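Small Kitchen Forum > Toasters, kettles and small appliances
Thread: Getting odd-shaped bread to toast evenly
241 views

Stavero
Posted 12th June

I've gone over to open-crumb bread from the market and the toaster doesn't like it. It's a plain black two-slot one with a steel top. The slices come out all shapes, and some are too short to reach up where you can get hold of them. Any advice on how thick to cut it? I put the slice on a small square dish next to the toaster, and the plate for afterwards goes behind.

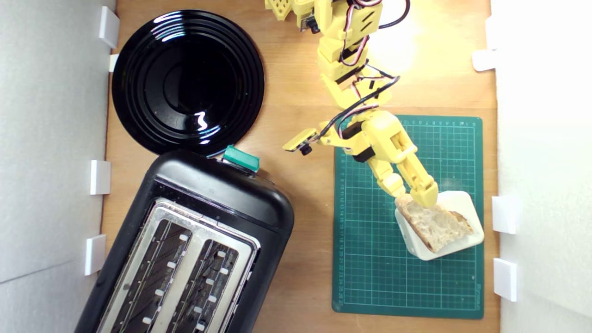 Reply 1
Lidau

18 mm is the most I'd put in a two-slot. Anything thicker touches the guide wires and you get stripes. Cut it a bit thinner and toast it twice on a low setting.

Reply 2
Imai

Disagree with Lidau. Twice on low just dries it out. Airy bread loses its moisture fast, so I do it once on a middling setting and take it out early. Mine is 20 mm and it goes in fine, though I do have wide slots.

Reply 3
Lidau

Wide slots are the whole point though. Most people haven't got them.

Reply 4
Trodevent

Can't help on thickness but please empty the crumb tray. I left mine from last August until the spring and it smelt of burning every morning. Bread like that sheds far more than sliced white.

Reply 5
Stavero

I do the tray. It's the top that gets me, the crumbs sit on the steel all round the slots. Small bits are the other nuisance. They stand up out of the slot at one end of the loaf and vanish down it at the other.

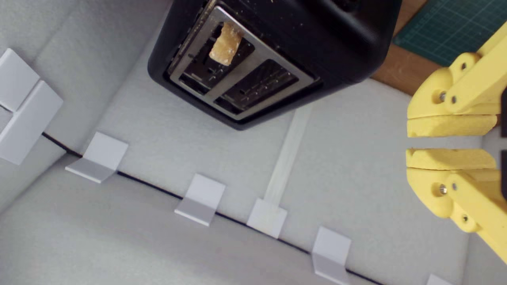 I've been wiping it with a damp cloth once it's cold and that smears. Is a dry brush better?

Reply 6
Imai

Dry pastry brush, toaster unplugged, brush away from the slots. Damp cloth after that if it's greasy.

Reply 7
Trodevent

I just turn mine upside down over the sink.

Reply 8
Lidau

Don't do that, the crumbs end up in the mechanism. Mine stopped staying down after a few months of it. Brush and tray only.

For the small bits I'd use the grill. You can see both sides and you don't have to fish anything out.

Reply 9
Stavero

Grill for the ends then, and I'll try 18 mm for the rest. Will get a brush at the weekend.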